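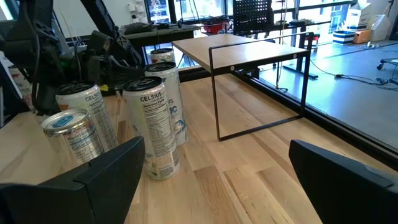
Tài Tôn
Purchasing Lead, Drummont Vending and Pantry

Speaker notes - Stocking the office drinks shelf, April session

Slide 1. Say hello, say where I work. We stock break rooms for small offices in and near Plutham. 185 accounts at the moment, most with fewer than 50 people.

Slide 2. Why slim cans. Two years ago most of our orders were standard cans. Slim ones now take up more than half of the cooler in a typical account. They fit more across a shelf but they tip more easily in the wire racks. Ask who in the room still has wire racks.

Slide 3. The Furkberg account. They ordered by feel for a long time. In one month they went through 852 cans and ran out of plain seltzer twice, with cola left over both times. Pause here and let people read the chart. The gray bar is returns.

Slide 4. What we changed. One person places the order, same morning each week. Oldest stock moves to the front before anything new goes in. We dropped four flavors. There were two complaints, both about grapefruit, and we brought grapefruit back.

Slide 5. Storage. Keep cases off the floor and away from the dishwasher. Some 200 cans is the most I would put in a closet without proper shelving. Don't go into the pallet story unless someone asks - it runs long.

Slide 6. Cost. Skip the per-can table if we started late. The main point is that deposits need their own line on the invoice. Đào went a full quarter without one and had to rebuild it from receipts.

Slide 7. Recycling. Bin next to the cooler, second bin by the door. Liquid in the bottom of the bags is what the haulers complain about most, so put the sink sign up too.

Questions. Likely ones: oat milk, energy drinks, who pays for guests. For energy drinks, refer back to slide 4. Handout is on the back table, order sheet is on page 2.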